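Records and Office Practice
Unit 2: Binder storage in shared office cabinets
Handout to accompany the April session

Scope

This unit covers the physical storage of ring binders in low two-door cabinets of the kind placed beside desks. Lateral files, mobile shelving and archive boxes are dealt with in Unit 4. Students should have read the retention schedule for the Palcombe exercise before working through the tasks at the end.

Terms

Carcass: the fixed body of the cabinet, without doors or loose shelves.
Overlay door: a door that closes over the front edge of the carcass.
Concealed hinge: a hinge mounted on the inner face of the door and the inner side of the carcass, not visible when the door is shut.
Spine label: the strip on the binder spine carrying the title, the date range and, where used, a barcode.
Staging: setting a binder down temporarily between the shelf and the desk.

2.1 Staging on the cabinet top

The top of a low cabinet is the usual staging surface. It is at a convenient height and the doors can stay open while binders are moved in and out. A binder staged flat should be turned so that the spine label can be read from the front of the cabinet.

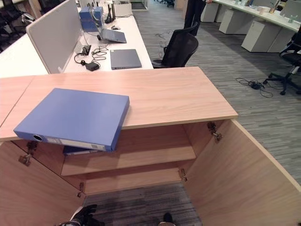 Overhang is the main fault in staging. A ring binder is heavier along the spine, where the ring mechanism sits, and a spine that projects past the front edge moves the center of gravity toward the drop. A lightly filled binder will tolerate this. A full one may tip when the cabinet is knocked or a door is closed hard. Set the binder back until the spine is behind the edge band.

Staged binders are not filed binders. Under the Madenthorpe rules a binder left on a top at the end of the day is logged as out, whoever placed it there.

2.2 Flat and upright storage

Upright storage is the default. It keeps spine labels vertical and in one plane, and one binder can be withdrawn without disturbing the next. Flat storage is acceptable in three cases:

- the clear height between shelves is less than the height of the binder
- the shelf holds too few binders to support one another
- the contents have pulled away from the rings and are awaiting repair

Binders stored flat are laid with the spine to the front. Stacks are limited to 2 binders, with the spines alternated only if the labels remain readable.

2.3 Doors and hinges

Open both doors fully before loading. A half-open door narrows the access and catches the corners of binders, and repeated contact loosens the hinge screws. Check that the open doors do not obstruct a walkway — in the Beddoe layout they do, and the cabinet has to be worked one door at a time.
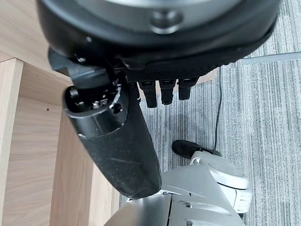 Notes compiled by Graça Carvalho
Revised by Nour Qaisi, 2014-08-21

2.4 Floor clearance

Keep the carpet in front of the cabinet clear to the full swing of the doors. Bags and boxes put down during filing are the usual obstruction. Kneel to reach the lowest shelf and bring each binder out with both hands.

2.5 Tasks

1. The Palcombe list has 49 binders, of which 21 are past their retention date. Prepare a shelf plan for the remainder using upright storage only.
2. Repeat the plan with one shelf per cabinet set too low for upright storage. State which binders you would lay flat.
3. Draft a spine label format for the Uvberg series. The series numbers run to 200, so allow three digits.

Shelf plans are to be drawn in front elevation. Show the door swing separately, in plan.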